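片づけの話、しばらく続きます。長いので、お茶でも飲みながら気の向いたところだけ読んでください。

去年の春、正確には4月に今の部屋に越してきてから、ずっと「机の上の物の居場所がない」問題を抱えていました。引き出しのない机なんです。広くて気に入って選んだのに、広いと広いだけ物が寄ってくる。郵便物、はさみ、充電コード、飲みかけのマグ、なぜか靴べら。

それで、引き出し付きの机に買い替えようかとさんざん迷って、お店にも何度か足を運んで、天板をなでたり引き出しを開け閉めしたりして(店員さん、あのときは長居してすみませんでした)、結局、浅めの箱をひとつ机に置くことに落ち着きました。机よりずっと安い!

きっかけは編み物仲間のイレーンさん(Irén Lengyelさん)です。お宅に毛糸を分けてもらいに行ったら、作業台の上に蓋のない四角い箱がどんと置いてあって、編みかけも、とじ針も、糸くずまで全部そこに入っている。で、お客が来ると箱ごと棚に上げる。おしまい。見ていて、ああ、これでいいのか、と肩の力が抜けました。

わたしはそれまで、片づけというのは分類することだと思いこんでいたんですね。文具は文具、薬は薬、紙は紙。だから小さい仕切りばかり買ってきて、仕切りの隙間に物が落ちて、仕切りをどけないと拭き掃除もできなくなって、とうとう仕切りのほうが散らかって見えてくる始末でした。

さて、箱選びです。ここからが長いです(先に謝っておきます)。

最初に買ったのはFlistoという店の布の箱で、1,488円。色は生成りで、見た目はいちばん好きでした。やわらかいので棚にも入れやすいし。ただ、机の上に置くとふちがくたっと内側に倒れてきて、片手で物を放りこめないんです。いちいち片方の手でふちを押さえる。この「いちいち」が、疲れて帰ってきた夜にはもう無理で、三日目には箱の横に物が積まれていました。今は脱衣所でタオルを入れています。タオルには本当にいい箱です。

次がかご。友人のソルヴェイグさんが引っ越しのときに譲ってくれた編みかごで、これはもう風情があって、果物を盛ったら絵になるようなもの。でも小さいクリップや画びょうが編み目にもぐりこむのと、封筒の角がひっかかるのとで、机の係は降りてもらいました。玄関で手袋とマフラーを受け持ってもらっています。こちらは大活躍。

そして三番目がプラスチックの箱です。いろいろ回り道をしたわりに、いちばん普通のものに戻ってきました。

蓋はなし。これは絶対です。蓋があると、わたしは蓋の上に物を置きます。置く人間なんです。それを五十年近くやってきたので、今さら直りません。

形は長方形で、底が平らなもの。丸いのもかわいいのですが、封筒や小さいノートを入れると隅に入らず斜めになって、ほかの物がその下に隠れてしまう。四角い箱だと紙は紙で壁に寄せておけば、それだけで少し整って見えます。

それから色。ここを力をこめて書きたいのですが、茶色い机に明るい水色の箱は、思っていた以上にいいです。 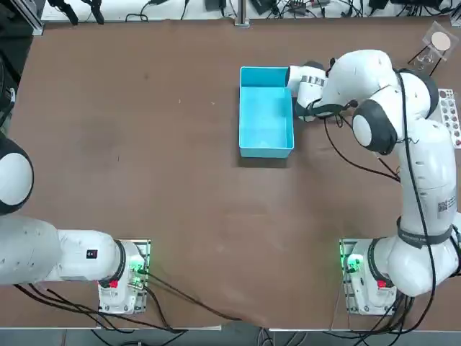

茶色の天板に水色の箱。中は空っぽです。

この底の見え方が好きなんですよ。明るい色だと、入れた物の輪郭がぱっとわかる。黒いペンも黒いコードも、濃い色の箱だと底に沈んでしまって、手でかきまわして探すことになるでしょう。わたしは老眼も入ってきているので、底が明るいというだけで朝の探し物がずいぶん気楽になりました。

茶色の机に茶色の箱、というのも一度考えました。雑誌だとよく見ますよね、色をそろえてすっきり、というあれです。実際に家にあった茶色い紙箱を一週間置いてみたら、たしかに静かで上品なんですが、静かすぎて箱の存在を忘れる。忘れるから入れない。水色はちょっと主張があるので、部屋に入ると「あ、そこに入れるんだった」と思い出せます。

置き場所のことも書いておきます。最初は手前に置いていたんです、近いほうが便利だろうと思って。ところが手前だと肘がぶつかるし、ノートを広げるたびによけることになる。今は机の真ん中より奥、手をのばせば届くくらいのところに、長いほうの辺を縦にして置いています。縦だと左右があくので、右で書き物、左にお茶、という並びが崩れません。

横向きに置いていたころは、箱が堤防みたいになって、向こう側にまた物がたまりました。堤防の向こうの町、と勝手に呼んでいました。にぎやかな町でした。今はもうありません。

天板の傷の話も少しだけ。うちの机も古くなってきて、こすれた跡や白っぽい筋があちこちにあります。前は気になって、その上にわざわざ敷物をしていたんですが、敷物のまわりにパンくずが入るのでやめました。物がのっていない机なら、細かい跡はそんなに気にならないものですね。よく使ってきたんだな、くらいの気持ちで見ています。

拭き方を聞かれたので。固くしぼった布で奥から手前へ、そのあと乾いた布でもう一度。箱は持ち上げて、底の裏もさっと拭きます。洗剤は、お茶の輪じみがついたときだけ薄めて使います。研磨剤入りのスポンジは一度やって後悔しました。そこだけつやが変わってしまって、夕方の光だとわかるんです。

さて、肝心の使い方。といっても、たいした決まりはありません。

昼のあいだは、机の上で迷子になりそうなものを全部箱に入れます。分類しない。考えない。レシートもヘアピンもリップクリームも一緒です。

夜、寝る前に箱の中身を見て、家に帰せるものを帰します。はさみは台所、薬は棚、レシートは財布。全部帰せなくてもよくて、疲れた日は3つだけ。3つ帰したら寝てよし。この「寝てよし」があるので続いています。

そして週に一度、箱を完全に空にします。机の上に中身を全部ひっくり返して、箱はからっぽのまま元の場所に戻す。この瞬間が好きで好きで!中に何もない箱というのは、どうしてあんなに気持ちがいいんでしょう。しばらく何も入れずに眺めてしまいます。家族には「箱を見てる」と言われます。見てます。

ひっくり返した中身のほうは、たいてい半分がごみです。期限の切れた割引券、何かのねじ、乾いたペン。ねじだけは捨てるのがこわくて小瓶に入れているんですが、この小瓶がもう何年も増える一方で、これはまた別の話。

値段を聞いてくださった方へ。プラスチックの箱は1,779円でした。2,000円以内と決めて探したので、ぎりぎりというほどでもなく、ちょうどよかったです。同じ形で深いのもあったのですが、深いと下のほうに地層ができるので、浅いほうをおすすめします。手のひらを立てて入れて、指のつけ根が隠れるくらい。わたしはそうやって店頭で測りました。

「子どもの机にも使えますか」というご質問もいただきました。うちは子どもがもう大きいのですが、ご近所のカディルさんのところでは、宿題の前に机の上の物をざーっと箱に入れて、終わったらまたざーっと出すそうです。出しちゃうんだ、と笑いましたけれど、宿題のあいだだけでも机が広いなら、それで充分ですよね。

「箱がいっぱいになったら二つ目を買うべき?」これは、わたしは買わないほうに一票です。二つ目を買ったことがあるんです。並べて置いたら、二つともきれいにいっぱいになりました。

「机の真ん中に箱があると邪魔では」という方は、作業のあいだだけ椅子や棚に移してもいいと思います。四角くてふちがしっかりした箱なら、片手でふちをつかんでずらすだけで動きますし、中身がこぼれる心配もあまりありません。布の箱はここでもくたっとなります(布の箱の悪口ばかりになってきた。タオルには本当にいい箱です)。

底がつるつるで机の上ですべるのが気になる方もいるかもしれません。わたしは今のところ何も敷いていません。すべったほうが拭くときにすっとずらせて楽なので。猫のいるお宅は、たぶん何か敷いたほうがいいです。ソルヴェイグさんのところでは、落とされたそうです。

あと、箱の底に紙を敷くかどうか。最初は汚れよけにきれいな包装紙を切って敷いていました。かわいいんですけれど、紙の下に切手が一枚もぐっていて、それを二週間探しました。以来、何も敷いていません。汚れたら流しでざぶざぶ洗って、ふせて乾かして、それでまた元の場所へ。

書きながら机を見たら、箱の中にもう老眼鏡とみかんが入っています。みかんは台所へ帰します。

次は台所の引き出しの話を書くつもりです。こちらはまだ全然片づいていないので、途中経過になると思います。菜箸が多すぎるんです。なぜあんなにあるのか、買った覚えもないのに。菜箸の上手なしまい方をご存じの方、返信で教えてくださいね。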